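Pramis constituency tracker: a review

December 2018

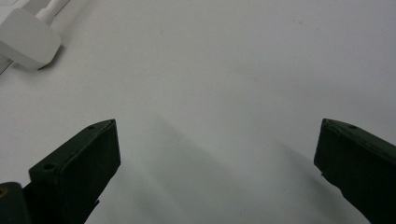
I have used Pramis since July to follow what our council and our member of parliament get up to, and my subscription came up for renewal last week, so it seemed a good time to write down what it does well and badly.

Pramis is a website and phone app. You put in your postcode and it lists the people elected to represent you, how they voted, what they said in debates and when they next hold a surgery. The free version covers parliament only. The paid one adds councils and costs £12 a year.

The voting records are the best part. Each vote gets a two or three line summary in everyday words, with a link to the full motion. I checked a good many of these against the official record and found 2 mistakes, both corrected within a few days of my writing in.

Alerts work well once you have set them up. I follow buses, planning and school places. At first I left everything switched on and had 77 emails in a month. The setting to bundle them into a weekly message is under Account and not under Alerts, where I spent a while looking for it.

Council coverage is patchy. Full council meetings in Clenda go up the next morning. Committee papers can take a fortnight, and by then the chance to comment on a planning matter may have gone. Parish councils are missing altogether. The help page says they are planned, and it said the same in July.

Search is poor. It wants exact words, so "bus lane" and "bus lanes" bring up different results.

I also tried Anska, which is free and has better maps of ward boundaries, but its summaries are plainly written by people with a side to take. Abubakari is aimed at charities and press offices and priced to match.

The Pramis app crashed on my older tablet whenever I opened a long debate. On my phone it has been fine.

I have renewed for another year. If you only care about parliament, stick with the free version.

Rating: 4 out of 5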